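June 10, 2021

Trackball build, day four. Up early to get an hour at the bench before work. 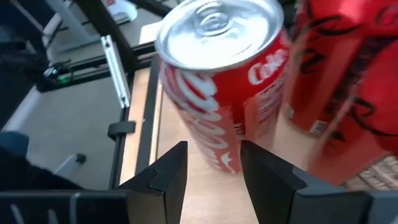
Coke can, before the soldering.

The sensor board from Voltimis came yesterday. I ordered two in case I ruined one, and I did nearly ruin one. The pads on the back are very close together and my iron tip is too fat for them. I bridged two of the pads on the first try and spent twenty minutes with the braid getting the solder off again. The second board went better. I set the iron to 300 and used a lot more flux than I thought I needed.

The case is the Grondholm, left-hand version. I printed the bottom half again last night with thicker walls because the first one flexed when I pressed the buttons. Print time was a little under five hours. The screw holes came out tight and I had to run a drill bit through them by hand. The top half is still the old print and doesn't match in color. I don't care about that for now.

Wired the sensor to the controller with ribbon cable, six wires, and flashed the firmware. The computer saw it as a mouse right away but the pointer only went left and right. Up and down did nothing. I checked the wires with the meter and they were all fine. Then I read the config file again and found I had left the sensor rotation line from the Drelurix in there, the mouse I took apart in the winter. Took the line out, flashed again, and it moves both ways now. Up is down, though. I'll fix that tomorrow.

Pointer speed is set to 401 because the config wouldn't take 400 for some reason. It rounds it or rejects it, I couldn't tell which from the message. I need to look through the issues page and see if someone has reported it. If not I'll write it up.

The bearings are still a problem. I have the small steel ones in the cups and they are loud. The ball makes a grinding sound when I roll it fast, and it sticks a bit when I start moving it from a stop. People on the forum like the ceramic ones from Gökçe. They are sold in bags of 60 and I need three. I put a bag in the cart and took it out again. Maybe somebody will split one with me.

Used it for an hour of email after dinner anyway. My wrist feels fine and my thumb is a little sore. The right click button is too far forward for me, so I want to move it back a few millimeters in the model and print the top again this weekend.

To do: flip the vertical axis, order a finer tip for the iron, find the short USB cable, rubber feet for the bottom.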